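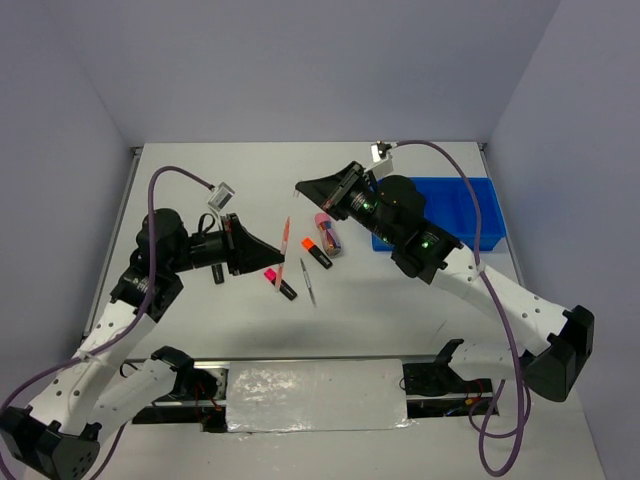

Ruben Lambrechts reckons the back nine at Narnmont was never meant to be walked in the order it is now. He told me so before I'd got my notebook out, and he's the reason this project changed shape halfway through. My first plan was just to measure the greens.

Landscape and Sport Module – project report
Topic: what happened to the old short holes at Narnmont

Why this course

Lives close to me, simple as that. Also the club let me in for nothing as long as I kept off the fairways before lunch. Narnmont is a members' course on heavy ground by the Usuvden brook. Soggy in winter, hard as a road by August. The club history is a thin booklet and it skips the bit I wanted, so most of this comes from old scorecards, a drainage plan and talking to people.

What I wanted to find out

Which short holes were lost when the course was altered. Where the old greens were. Whether you can still find them on the ground without digging anything up (I wasn't allowed to dig).

Method

Walked the course in May, then again on 24th August when the grass was dry. Second visit was much better. Old greens and bunkers show up when it's dry, the grass over them goes a different colour from the rest. In May it was all the same green and I wasted most of a morning.

I paced distances instead of using a proper laser. I checked my pace against the 100 yard marker on the practice ground and it was near enough. Wrote everything in yards as the old cards are in yards.

The scorecards came from a box in the clubhouse. Two designs, one plain and one with an advert on the back for Van der Linden, a shoe shop in town that has since shut. No year on either of them which was a pain. I've called them Card A and Card B.

Results

Card A has the old 4th as a par 3 over the brook. Card B has no hole over the brook at all until the 7th. So something moved between the two cards.

The old 4th tee is easy to find. It's a flat square bank behind the present 12th green and you'd walk past it thinking it was a place to leave your bag. The green is harder. There's a raised oval on the far side of the water with a dip at the front left, and the dip was yellow in August when the bank round it was still green. I think thats the bunker. Ruben says his father lost balls in it every week.

The old 7th is the one I got wrong at first. I had it running along the hedge but the drainage plan shows a pipe right down that line, with an outlet where I'd put the green. You wouldn't build a green on an outlet. Moved it to the other side of the path and then the yardage on Card A fits.

Total yardage for the short loop on Card A is 1,779. My own paced total came out shorter. Either I missed a back tee or my legs were tired by then.

Why it changed

Two stories going round the club. One is flooding – the green over the brook went under too often and they gave up on it. The other is that the Zaltano family sold the strip of field by the road and the holes had to shift along to make up for it. The drainage plan backs up the first one a bit, it has "relay after flood" pencilled next to the old 4th. I found nothing on paper for the second. Could be both.

Problems

Only one proper walk in dry weather. No date on either card. Pacing on a slope is not accurate, I should of borrowed a wheel. Also I talked to one older member at length and a couple of others for five minutes each, so the memories in here lean heavily on Ruben.

If I did it again

Start at the box of cards, not on the grass. Ask at the county archive for air photos, I emailed too late and the reply came after the deadline. Walk the brook from the bottom end up.

Appendix: copies of Card A and Card B, sketch map (not to scale, north is roughly the clubhouse), page of pacing notes.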